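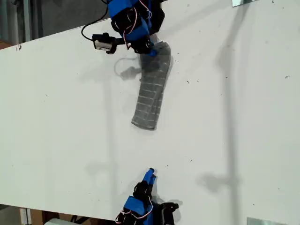 The Castholm Household Linen Group
Working paper, section 4. Posted Sat 1 August

4. Does the fold matter?

4.1 The claim

Household manuals agree on very little about tea towels, but most of them take it for granted that a towel should be folded lengthwise into a narrow strip before anything else is done to it. The strip is said to dry more evenly on a rail, to stack better in a drawer and to keep its shape through more washes. We looked for the evidence behind these three statements and found hardly any. The usual source is an older manual, which in turn points to a still older one, and at the end of the chain there is a sentence with no test attached to it.

The Plandutow guide, which is the one most of our households had on the shelf, goes further than the rest. It calls the long strip "the only fold a towel remembers". We are not sure what this means. If it means that cloth creases where it has been creased before, it is true of any fold. If it means that the strip is easier to make the second time, it can be tested, and that is the part we took up.

4.2 What counts as a strip

A good deal of the disagreement in earlier work comes from people using one word for several things. Some writers call a towel a strip when it has been folded once along its length, others only when it has been folded twice. We settled on a rule that takes no account of how the shape was reached: a folded cloth is a strip if it is clearly longer than it is wide and lies as a single band. The dark grey checked cloth in Figure 1 passes, being something like twice as long as it is wide.

Figure 1. Checked cloth, folded to a strip, on the white table. Upper part raised and bunched, lower part flatter, bottom end slightly crumpled.

The same figure shows why we have doubts about the neat line drawings in the manuals. In those drawings all four edges are straight. In the figure the bottom end is ragged and uneven, and the part near the top is more wrinkled than the part lying below it. Anyone marking against the drawings would have to fail it. Anyone marking by our rule would pass it without much thought. We do not claim that our rule is the better one for every purpose, only that it can be applied to real cloth by two people who will then give the same answer most of the time.

A grid pattern makes the marking both easier and harder. The thin white lines give the eye something to follow, so that a cloth lying askew is noticed sooner than a plain one would be. They also make a small crumple look worse than it is. Several of our markers gave lower scores to checked cloths than to plain ones, and we suspect that they were marking the pattern. Earlier studies that mixed checked and plain towels without saying so should be read with this in mind.

4.3 The trials

Each of 69 households was asked to fold a towel into a strip, put it away, and fold it again after the next wash. They used their own towels. This was a mistake in one respect, as the towels were of every age and weight, but it was the only way to find out what happens in kitchens that people live in. Altogether we received 227 marked folds. A number of households sent only the first, and a few sent more than they had been asked for.

The folds were scored from 0 to 4 for evenness, with two markers to each cloth. Where the markers differed by more than a point the fold was looked at again by both together. We considered using a third marker and decided against it, on the grounds that a third opinion about a tea towel would mostly tell us about the third marker.

4.4 What we found, and what we did not

Second folds scored a little higher than first folds. This is the result that the Plandutow guide would predict, and readers who like the guide will no doubt quote it. We would ask them to look at the rest of the table first. The gain was found mainly in households that said they did not usually fold in strips at all. Those who had always done so got no better. The simplest reading is that people improve at a task they have just tried, and the cloth has no part in it.

As for drying, we can say nothing useful. The households dried their towels over ovens, on radiators, on lines and on the backs of chairs, and no two sets of conditions were alike. The Cuesta trial of last November reported that strips dried faster, but it compared strips on a rail with squares in a heap, and a heap of anything dries slowly. We wrote the rail and the heap into our own plan at first and took them out again when we saw the difficulty.

Stacking is the one point on which the manuals may be right, though for a dull reason. A drawer is usually longer than it is wide, and so is a strip. In a deep, square drawer the advantage disappears, and several households with such drawers told us that their strips fell over.

4.5 Loose ends

We did not look at how the cloth is picked up, and we now think we should have. A folded towel lifted by one end bunches where it is held, and some of the unevenness that our markers put down to poor folding may have come from handling on the way to the table. The Gilley method tries to get round this by lifting the towel on a flat board. It is slow, and we know of no kitchen where anyone would put up with it, but for marking purposes it may be worth the trouble.

The condition of the surface was not recorded either. Crumbs and specks under a cloth might be enough to spoil a low edge, and a pale, scuffed tabletop shows them in a way that a dark one does not. Whether markers were swayed by a speckled table we cannot say from the sheets we have. The next round of sheets has a box for it.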